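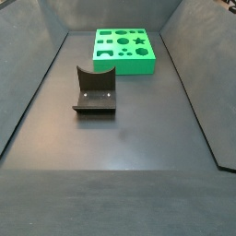 Robotics Test Technician, Fault Investigation – Brisbridge

Ramalho builds and tests small assembly cells. We are hiring one technician to work on a fault in our insertion cell, where a gripper picks up a shaped green piece and lowers it into the matching opening in a block.

The fault

On 13 Mar 2024 the arm kept pushing down after a piece had caught on the rim of its opening. The force limit should have stopped it and did not. One gripper finger was bent and the block was shoved into the back wall of the bin. No one was hurt, but an operator had the guard door open at the time, and the door switch did not stop the arm either. We treat that as the more serious of the two failures.

The cell went back into service at reduced speed with a new door switch. Since then we have logged 1478 insertions, and the force limit has tripped late on 2 of them. We do not know why. The controller supplier, Bratico, has replaced the force sensor once and the late trips are still there.

The work

You will run insertions, go through the force logs, and try to make the fault happen on purpose under safe conditions. Most days are spent at the bin. 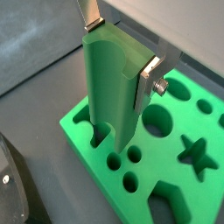 The gap between the piece and its slot is small, so a slight error in angle is enough to make it catch. You will need patience for setting up the same move again and again and writing down what changed. You will also check the stop circuit before each run and sign for it. If the check fails, the cell stays off until it has been repaired, whatever the schedule says.

What we ask for

Experience with industrial arms or similar machines
Able to read a wiring diagram and use a meter
Lockout training, or willing to take it in the first week
Clear written reports

Programming helps but we can teach what you need.

Terms

Full time, on site, starting in May. The contract runs to the end of the investigation, with a permanent post possible on our Groreo line. You will report to Sheena Ogilvie, test lead.

To apply, send a resume and a short account of a fault you have traced to Clementina Peixoto in hiring, quoting job number 838. Please say if you found the cause – and if you didn't, how far you got.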